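Starngate Robotics Club
Minutes of the meeting held on Saturday, March 9, 2019

Edeltraud Fuchs took the chair and welcomed everybody, with a special hello to the 4 new members, who had brought a very good lemon cake. The minutes of the last meeting were read and agreed after a small correction to the spelling of Hayat.

1. The practice house

The Radel team put the simulated bedroom up on the big screen and we had a good long look at it. The teal walls and orange floor are staying, by a clear show of hands, although one or two of us would still like something gentler on the eyes. There was much praise for the view of trees and white buildings through the window. The team would like the first driving exercise to use the open stretch of floor between the chest of drawers and the bed, and everyone was happy with that. It was asked whether the drawers ought to open, and after a lengthy chat this was left until July.
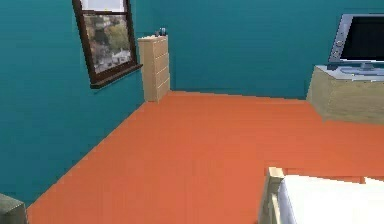 2. The cabinet exercise

The Hayat team spoke next, and spoke very well, about the wooden cabinet by the doorway. Their plan is for the program to find the small navy bowl on top and bring it to the bedroom without knocking into anything on the way. The tall dark blue upright on its pale base was talked over for almost 15 minutes - some felt it was too hard an obstacle for beginners, others that beginners enjoy a challenge.
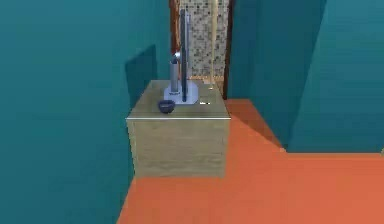 In the end it was agreed to leave it where it is for the older group and to make a second, easier copy of the room for the younger ones. Edeltraud kindly offered to look after both copies and asked that people please, please save their work under their own names.

3. Zukell Cup

Entry costs 50 pounds per team. We shall enter both teams, and the money will come out of the cake sale. Forms to Edeltraud by the next meeting.

4. Any other business

The cupboard key is missing again. Thanks were given to the parents who helped with lifts in the snow.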